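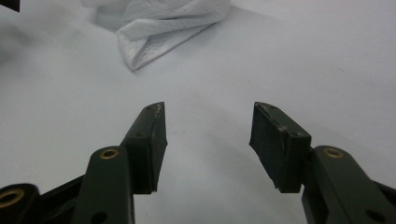
Signe Lindholm
Allotment diarist and reluctant cook

November, just after 6 am. Frost on the broad beans again, and me out there in my dressing gown with the kettle on inside! Torquil rang last night to say his garlic is up already (of course it is).
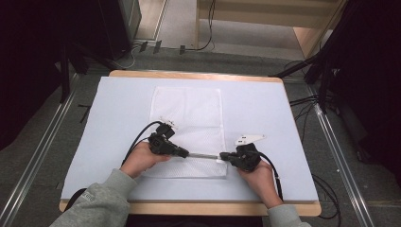 Main job this week is the pea bed, which the pigeons have had 14 seedlings out of. I want a cover this time - white mesh, fine like the piece on the table there, even if mine ends up more wrinkled. Bakke has rolls for 75 dollars, so I'm dithering. 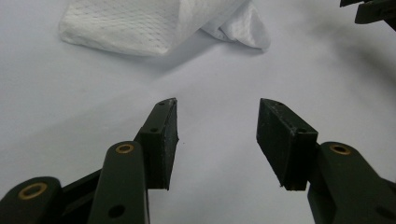 Dark green on white.

Soup for tea, the grey-coloured pumpkin one. Must ring Torquil back about the manure.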